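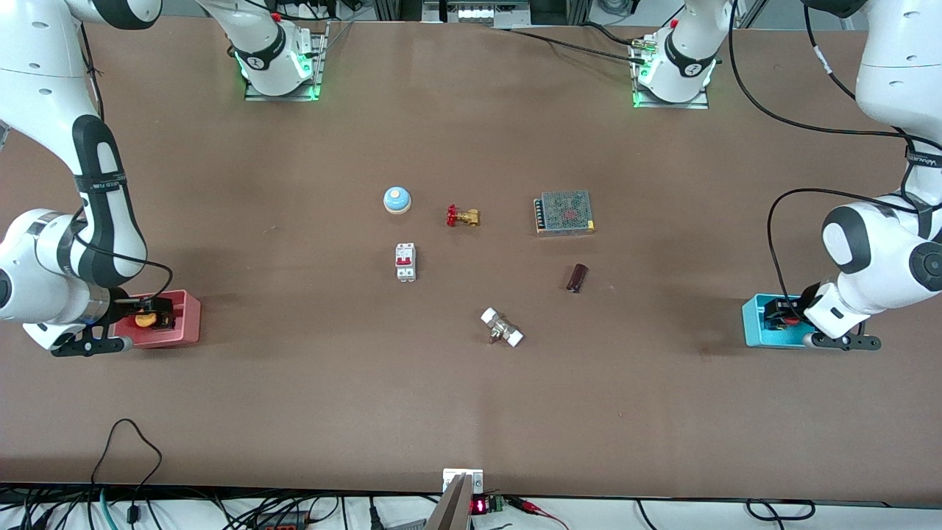
bench7_kelly
Has anybody's shop put arms on the parts bench, and did the people who used to work that bench keep their jobs?
Asking for my whole shift.

dutch_oven
Ours did and they did, but the jobs are different jobs now. Same badge, same locker. You spend the day clearing faults and refilling trays, and the part where you knew things with your hands is maybe an hour of it.

bench7_kelly
That's about what I figured. We're the returns and salvage side at Kelatcombe, so breakers, valves, caps, supplies, whatever comes back in the tote. Management says "redeployed." I looked it up and it's also what they do with furniture.

Villanueva_nights
I'll be the unpopular one. I sorted fittings for 4 years and my wrists are shot. If a machine wants that work it can have my gloves too. Since the cell went in I go home and can open a jar.

dutch_oven
Glad about the jar. Did they keep your rate?

Villanueva_nights
They did. Tech 1, up a little from sorter.

dutch_oven
Then you got the good version. At Brudlow they made up a title called cell attendant and it paid less than sorter. Same people, same building, and now you also get paged.

torque_spec
Depends entirely on who writes the job description. Ours was done by Afia Mahama in operations and she came and stood on the floor for a week first. Asked what we did when a part came in with no label. Answer was we looked at it, said "huh," and put it in the right bin. She wrote that down. It ended up as its own line on the pay scale, exception handling, and it's the best paid line on the bench.

bench7_kelly
We say "huh" all day and I have never seen a cent for it.

mrs_ohm
Question for those who have it running. What's the throughput really? Our sales guy said 1000 pieces a shift and then got very interested in his coffee.

torque_spec
Best shift we've had was 322. That was a Sunday with one kind of part and no visitors.

Villanueva_nights
We do better than that. But ours only gets the one family of fittings. Mixed totes still go to people.

mrs_ohm
So the fast one gets the easy work and the people get the junk drawer. Sounds like my marriage.

dutch_oven
This is my actual complaint. The easy parts were your rest. You'd do a hard tote, then a tray of the same breaker over and over and let your brain float. Now the arms have the floating and I get hard totes back to back. Nobody's time study has a column for that.

Villanueva_nights
Disagree. The easy trays are what wrecked my wrists.

dutch_oven
Fair. My brain, your wrists. We could make one decent employee.

torque_spec
Rotate. We do two hours on exceptions, then swap to tray prep. Had to ask for it twice.

bench7_kelly
Kathleen Kinsella is our steward and she's meeting them in October. She wants a list. So far I have: keep the rate, rotation, and put the "huh" in writing. What else?

torque_spec
Who's allowed to stop it, and whether the stop counts against you. Get that one first. Ours counted against you for 7 weeks and you can guess how often it got stopped.

mrs_ohm
Training on paid time. Dadberg sent everybody a login and wished them luck.

bench7_kelly
Adding both. Thanks, all. Villanueva, she may want to message you about the Tech 1 thing, is that ok?

Villanueva_nights
Sure, after 3 pm. I sleep.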